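3.2 Sorting task and student recordings

The container task was set for the second half of the Rultora course, after students had finished the joint exercises. A clear plastic container is placed on the wooden table with small items in it, and the student guides the arms to handle them. Two small bottles with white caps are among the items.

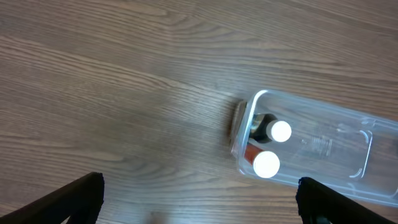
Students worked in pairs and changed places after each attempt. We recorded 900 attempts at the Fasden site between May and 15th August. Of these, 872 were kept for training; the rest had missing joint data. A further 214 attempts were recorded later with the same settings and used only for testing.

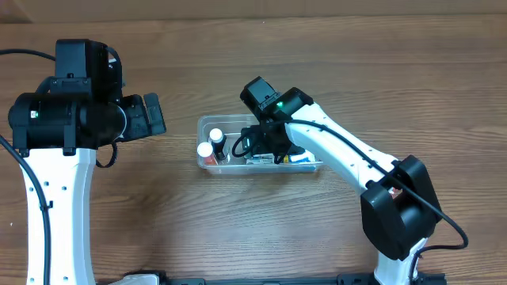 Figure 4. Two-arm setup for the container task, with the right gripper lowered into the container.

Each attempt was labeled by the pair that made it and checked by a second pair. Where the two labels differed, the course staff made the final choice. This happened in 13 attempts, all of them in the training set.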